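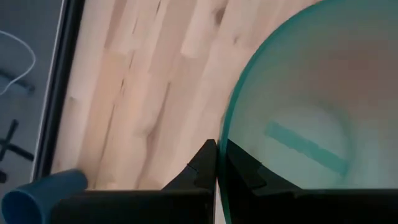 A bowl with a teal-green rim on a wooden table.

Does glass really flow? Don't believe everything you hear

Have you ever been told that glass is a very slow liquid? Lots of grown-ups think so. They may even say they can prove it. Go to an old church, they say, and look at the windows. Some of the panes are thicker at the bottom, so the glass must have been trickling down for hundreds of years.

It sounds clever. But is it good proof? Let's be fussy and check.

First question: are old panes always thicker at the bottom? No. Some are thicker at the top, and some are thicker at one side. Glass would have to flow upwards or sideways to do that, and we should be very suspicious of anything that flows upwards by itself.

Second question: could there be another reason? Yes. Long ago, one way to make window glass was to spin a hot, soft blob until it opened out into a big flat disc. The disc was not the same thickness all over. When it was cut up, the panes came out uneven too. They were lumpy on the day they were made.

Third question: what about even older glass? Museums have Roman glass cups and bottles that are far older than most church windows. If windows sagged in 800 years, those cups ought to be puddles by now. They still look like cups.

So what is glass? Scientists call it an amorphous solid. "Amorphous" means "without a shape", which is a silly name for something that holds its shape so well. It is talking about the tiny bits inside, called atoms. In salt, the atoms sit in neat rows. In glass, they are in a jumble, a bit like the jumble in a liquid, but they are stuck in place.

That jumble is probably how the story got started. Somebody heard "like a liquid" and forgot the rest.

Try this: next time someone tells you an amazing fact, ask them, "How do we know?" Ask politely - and then look it up anyway.

Page last checked: March 19, 2026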